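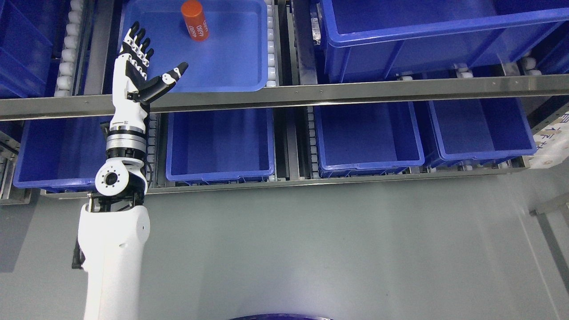
A shallow blue plastic tray with rounded corners on an upper shelf.

Tray

A tray is a shallow platform, usually with a raised edge, made for carrying, holding or sorting things. It is one of the simplest household objects there is, and one of the most widely used! Trays turn up in kitchens, hospitals, greenhouses, workshops, schools, printing shops and aeroplanes, and the same basic shape has served all of them with surprisingly few changes.

The word comes from the Old English treg or trig, a flat wooden board with a low rim, and is related to the word tree. Wood was the usual material for a very long time, though metal, basketwork, pottery and lacquer all have long histories of their own.

Shape and parts

The flat part of a tray is called the base or bed, and the raised border is the rim, lip or gallery. A gallery is a taller, often pierced rim, common on older serving trays, where it kept cups and glasses from sliding off. Handles may be cut through the rim, fixed to the ends or left out altogether.

Corners deserve more attention than they get. A square corner makes the best use of shelf space, but it collects crumbs and is awkward to wipe. A rounded corner cleans easily and spreads the force of a knock, and in moulded plastic it also helps the finished piece come away from the mould. Many modern trays have sloping sides as well, so that empty ones nest inside each other. A stack of 200 nesting trays can take up less room than a handful of straight-sided boxes.

Materials

Wooden trays are warm to the touch, quiet when things are set down on them and easy to repair. Papier-mâché trays, coated in layers of dark varnish and painted with flowers, birds or landscapes, were hugely popular in Britain in the eighteenth and nineteenth centuries, and the best of them are wonderful things to look at. Tin trays with painted or printed decoration came to be favoured by brewers and tea sellers, who quickly saw that a tray made a fine advertisement.

Stainless steel is the usual choice where trays must be sterilised. Plastic is light, cheap and comes in any colour, and colour is put to good use: a workplace may keep blue for one kind of part and red for another, so that a misplaced item can be spotted from across the room.

Uses

Serving trays carry food and drink. The butler's tray sits on a folding stand and often has hinged sides that drop flat to make a small table. Cafeteria trays became common in the twentieth century, and some have moulded compartments that do away with plates entirely.

Seed trays are used for raising young plants. They need drainage holes, and they are often set inside a second, solid tray that can be filled with water from below. Gardeners can be very loyal to a particular size, and old ones get patched and passed along for years.

Sorting trays hold small parts such as screws, beads or type. Shallow sides matter a great deal in this work, as the fingers have to reach every corner. On shelving, a tray also works as a pull-out surface, bringing whatever is at the back within reach and catching drips from anything that leaks.

Collecting

Tray collecting is a lively hobby with a friendly following. Printed tin trays are the usual way in, being easy to find and simple to hang on a wall. The Grulow Tray Museum, founded by Ditte Kvaran, shows more than 60 of them beside papier-mâché and lacquer pieces, and its room of child-sized tea trays is a delight. A guide to the collection by Mabli Humphreys covers makers' marks, common repairs and the tricky business of dating a repainted rim.

Condition has a large effect on value. Collectors look for original paint, an even base and handles that have not been replaced. Rust under a printed surface is hard to stop once it has started, so tin trays are best kept dry and wiped with a soft cloth.

See also

Breadboard
Lazy Susan
Salver
Tea set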